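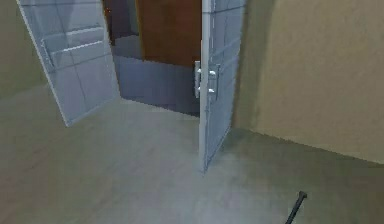 What does a door do in a building?

A door closes an opening in a wall and lets people, goods and air through that opening when they are meant to pass. Everything else in this chapter follows from those two jobs, which pull against each other. A door that seals well is harder to open, and a door that opens easily tends to seal poorly.

Chapter 7
Doors and Door Hardware

7.1 Scope of the chapter

Chapter 6 treated the wall opening as a gap in the structure: how the load above it is carried, how the lintel is sized, and how the sides are stiffened. The present chapter fills the gap. It covers side-hung doors in single and double form, the frames that hold them, and the hardware that moves, stops and locks them. Sliding and roll-up doors are left to Chapter 8. Fire ratings are mentioned where they affect the choice of hardware, but the test methods are given in Appendix C.

Terms used throughout:

Leaf. The moving panel of a door. A single door has one leaf and a double door has two.

Jamb. The upright side of the frame. The hinge jamb carries the leaf; the strike jamb receives the latch.

Active leaf. In a double door, the leaf that is opened first in normal use. The other is the inactive leaf and is often held by bolts at the top and bottom.

Clear width. The free distance a person or cart can use when the door is open. It is always less than the width of the frame.

Throw. The distance a bolt travels out of the leaf.

7.2 Clear width

Clear width is the figure most often got wrong on drawings. The designer writes down the leaf width and forgets that an open leaf takes up part of the opening. With common butt hinges, a leaf opened to a right angle stands partly inside the frame and takes away close to its own thickness. The stop on the strike side takes a little more. Handles and push bars take more again if they project into the path.

Consider a leaf 900 mm wide and 54 mm thick. The designer who enters 900 mm in the schedule has overstated the passage, and the error will be found only when equipment is delivered. Swing-clear hinges move the leaf out of the opening, but they need room beside the frame, and this must be checked against the adjoining wall.

In a double door the loss occurs on both sides. It should also be asked whether the required width must be met by the active leaf alone. Many codes say that it must. A pair of equal leaves can then fail where an unequal pair of the same total width would pass.

7.3 Swing

The direction of swing is fixed early, as it governs the position of light switches, floor drains and furniture. Doors on an exit route from a crowded room swing in the direction of travel. Doors to small rooms usually swing in, so that the leaf does not block the corridor. Where a leaf must swing into a corridor, the opening is set back in a recess – a costly remedy if left until after the walls are placed.

Worked case 7A, the Steltine warehouse, returns to this point. Its main store was planned with a double door swinging in, and the change to an outward swing in December affected the drains, the ramp and the lighting plan.

7.4 Forces on the hinges

A leaf hung on one side acts as a bracket. Its weight pulls the top hinge away from the jamb and pushes the bottom hinge into it. For a given weight, the pull grows with the width of the leaf and falls as the hinges are spaced farther apart. The next section derives this relation and applies it to a leaf of uniform weight on two hinges, after which a third hinge is added.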